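Nodberg Bench Cell, for sorting and returning small goods

The Nodberg cell takes over repeated lifting at packing and returns benches. It has been in use at our Wadden site since April and handles items up to 10 cm across the grip. 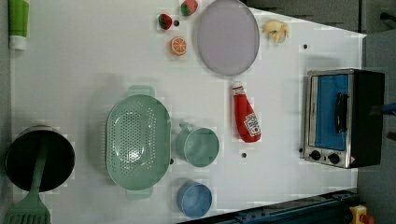
Staff at Wadden now spend less of each shift reaching and more of it checking. Trials use toy kitchen goods, among them a plate, a colander and a red bottle laid on its side, so that shapes vary widely. Training takes 50 minutes per person.

The arm works from one side of the bench.
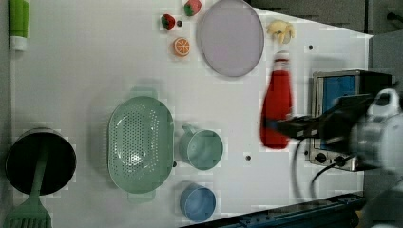
Philomena Boateng writes that her wrists ache less by the end of a shift, though she would like more say in when the cell is paused.

Order code: Rainer 191.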